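Permit Rules for Community Use of Public Rooms in Udach
Final Report, Local Government Practicum

1. Background

The town of Udach owns 4 buildings with rooms that residents may book for meetings, classes and shared meals. Booking is governed by a bylaw and by a separate set of permit conditions issued by the parks and facilities office. The bylaw is short and has changed little. The permit conditions are revised by staff and do not go to council for a vote.

This report compares the two texts and asks whether the conditions go further than the bylaw allows. It does not give a legal opinion. Where the wording is open to more than one reading, both readings are noted.

The rooms covered are the Coughlan Hall main room, its kitchen, the Grekivley Park fieldhouse and the two meeting rooms on Trellent Street. Kitchen use is treated separately in the conditions, including storage of food and drinks in the refrigerator.
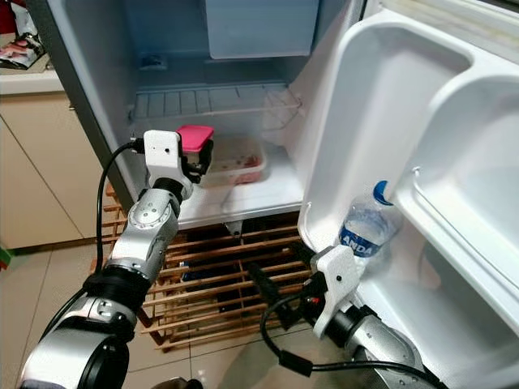
2. Sources and Method

The permit file supplied by the town contained 359 applications. Each was coded for room, type of applicant, fee charged, insurance requirement and outcome. Applications withdrawn before a decision were kept in the file but left out of the comparison of outcomes, which left 66 refusals to be read in full.

The bylaw and the conditions were compared clause by clause. A clause was marked "supported" if the bylaw gave staff the power to set it, "unclear" if the power had to be inferred, and "unsupported" if no source could be found.

3. Findings

3.1 Insurance

The conditions require every applicant to carry liability coverage. The bylaw says that staff "may require proof of insurance where the activity warrants it." On a narrow reading, staff must look at each activity before asking for coverage. On a broad reading, staff may decide that all activities warrant it. The refusal letters do not say which reading was used. Most of them cite the condition by number and nothing else.

3.2 Damage deposit

The deposit for a full-day booking is $2,000. The bylaw permits a deposit but sets no ceiling. The conditions do not explain how the amount was reached, and it is the same for a hall and for a small meeting room. This clause was marked "supported" as to power and "unclear" as to amount. 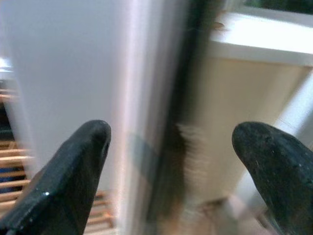 The fee schedule attached to the conditions has the same gap. It lists a reduced rate for nonprofit groups but does not define the term. Some unregistered neighborhood groups were charged the reduced rate and others the full rate for the same room.

3.3 Appeals

The bylaw allows an appeal to the town clerk. The conditions state that staff decisions are final. This clause was marked "unsupported." None of the refusal letters mentions the clerk.

4. Limits

The file does not include inquiries made by phone or at the counter, so applicants who gave up before filing are missing. The coding was done by one reader and was not checked by a second. Insurance quotes were not collected.

5. Recommendations

Refusal letters should cite the bylaw section as well as the condition, and should state the right of appeal. The deposit should be set by room. "Nonprofit" should be defined in the fee schedule. The next revision of the conditions is planned for June, and the clause on final decisions could be removed then without a change to the bylaw.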